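Taditano handheld gripper

The Taditano is a home-built handheld gripper for teaching robots by demonstration, devised by Ustyna Savchuk and first put together in a shared workshop in Ivholm in July. It is used in pairs, one for each hand, so the wearer can work through a two-handed job at full human speed — a real joy to try after years of joysticks!

Each jaw opens to 89 mm. The square marker on the side of the housing lets tracking software work out where the gripper is and which way it is turned. 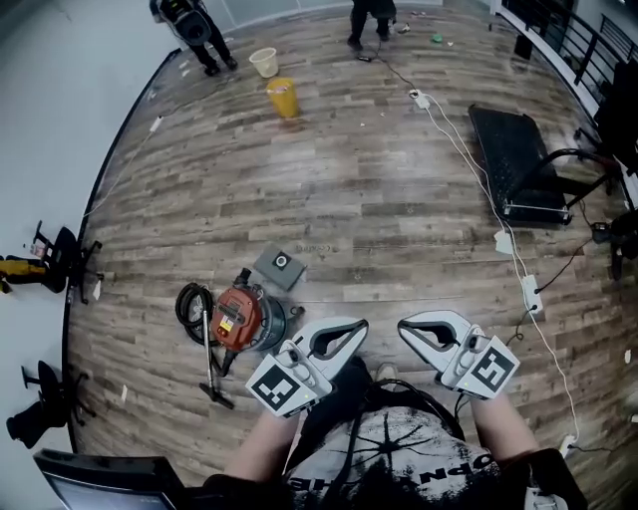

A pair of white handheld grippers with side markers, held above a plank floor. A canister vacuum cleaner stands ahead.

Floor cleaning is a favourite test, full of awkward reaches, trailing cables and small scraps. Savchuk's first set of recordings ran to 203 attempts, and the workshop hopes to reach 2000.

A later version, the Bokov, has a lighter trigger and a stiffer spring. Builders often swap parts between the two, and the housings fit either way round.

See also: Hjaltadóttir wrist mount

Page last edited 2024-11-04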